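About Lekinham

Lekinham builds and runs small two-arm robot cells for pick and place work. We are in Lyons, in a one-story building behind the feed store. The company started as a machine repair business and took on automation when two of our repair customers asked for it in the same year. We now do both. Repair pays most of the rent and the robot side is growing.

There are five of us full time. Everyone does some wiring, everyone does some programming, and everyone sweeps. Customers who call the main number get whoever is closest to the phone.

What we do

Most of our robot work is handling packaged goods: cans, bottles, small boxes, kitchen tools. A customer sends us the items and tells us where each one needs to go. We set up a cell, work out the grips, run it until we trust it, and write up what it can and can't do. Some customers then buy a cell. Others only want the report, and that is fine with us.

We don't build the arms. We buy them, along with the motion controllers, and we make the tables, the frames, the mounting beams, the gripper fittings and the cable runs. The software that ties it together is ours and is called Carnik. It decides which arm goes first, how far the arms must stay from each other, and when to stop.

When to stop is the part of our work we get asked about the most, mainly because of what happened in July. We used to explain it over the phone. Now it is on this page, and new customers are asked to read it before they visit.

The July fault

We were running a canned goods job for a customer called Brorkeo. The task was to take cans off a raised surface and set them down in order on the table, then put them back. The right arm did most of the lifting. The job had gone well for three weeks and we had started letting it run through lunch with one person in the room.

On one of those runs the right arm closed on a short can, lifted it, and turned its wrist to clear the taller cans. The cable conduit at the gripper caught on the corner of the fixture. The arm kept turning. The conduit pulled tight and one connector came partway out. It still made contact some of the time, so the gripper position signal dropped and came back several times a second.

Carnik was written to stop if the gripper signal was lost. It was also written to ignore very short gaps, because we had been getting nuisance stops from electrical noise. Each gap was short enough to be ignored. As far as the software knew, the gripper was still closed on the can and everything was normal. The can was on the floor by then. The arm went through the rest of the motion, came back, pushed into the row of cans that was still standing, and shoved most of them off the back. It went on pushing for five seconds until the motor current limit tripped.

The person in the room had already hit the emergency stop on the wall. It worked, but it was on the far side of the cell and it took a few steps to get there. Had the same person been reaching in to straighten a can, as we all did in those days, a hand would have been in the way.

No one was hurt. We lost one gripper finger, one camera module, a connector, and a lot of soup. We called Brorkeo the same afternoon and shut down both of our cells until we understood it.

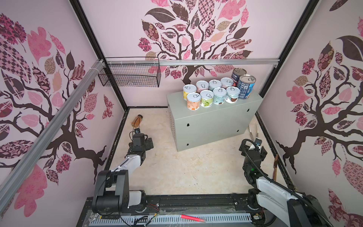 Filed by: Lekinham shop staff
Saturday, February 22, 2025
Section: About / Safety

We still use canned goods as our main test load. They are heavy for their size, they roll when they fall over, and the short ones and tall ones need different clearances. The metal box puts them up at a height where the wrist has to turn, and the wrist turning is where we had the trouble. Bottles get tested lying down as well as standing. The printed trees on the walls stay up because a busy background is harder on the cameras, and customers do not have plain white walls.

What we found

It took us nine working days to get from the incident to a cause we all agreed on. The first guess was the gripper itself, and we were wrong about that. The second guess was the software, and we were half right.

Three things had to be true at once. The loop of conduit at the gripper was longer than it needed to be, so it could reach a corner. The connector had no strain relief. And the software looked at each signal gap on its own and never added them up.

We went back through the logs to see if there had been any warning. There had. Over the three weeks before the fault, the logs held 107 short gaps on that one signal. We had set the software to record them and had never set it to tell us. That was the hardest part of the write-up to send to the customer, and we sent it.

What we changed

Carnik now counts gaps. If a signal drops out 5 times in one shift, the cell finishes nothing, holds position and calls for a person. It cannot be cleared from the keyboard. Someone has to walk over, look at the cable and press a button on the cell.

The gripper has to prove it is holding something. Before every lift and after every lift the cell compares the gripper opening with the size of the item. A closed gripper with nothing in it is a stop.

Every cable that moves with an arm has strain relief at both ends and is checked by hand at the start of the day. We bend it through the full travel with the power off. The check is on a paper sheet by the door and the sheet gets signed.

The speed near a fixture is lower. This costs time on every cycle and some customers have complained. We have not changed it back.

There are two emergency stops on each cell, one at each front corner, in addition to the one on the wall. Hands stay out unless the arms are powered down. We had that rule before July and didn't follow it very well.

After the changes we ran 400 cycles of the same job with a person standing at the stop the whole time, taking turns. The cell stopped itself six times. Four of those were real problems, small ones, and two were nuisance stops. We can live with that number of nuisance stops. We did not loosen the limits to get rid of them.

What still isn't solved

Loose tools on the table are a problem. Tongs and long spoons are part of some jobs, and an arm can push one into a place where the cameras on the grippers don't see it. We handle this with a speed limit and a tidy-up between runs. A better answer would be an overhead view that checks the whole table before each move, and we are working on one. It is slow and we don't have a date for it.

The cells also don't know when a can has been dented. They will pick it up and set it down like any other. If your work depends on catching damaged goods, we will tell you to get a separate inspection step.

Working with us

If you are thinking about a cell, call or stop by on a weekday. Bring the items you want handled, at least a dozen of each, including a few bad ones. Wear closed shoes. We will show you the stops first and then the arms.

The full July report is available on request. Brorkeo agreed to let us share it, and they are still a customer. For repair work, use the side door and ring the bell.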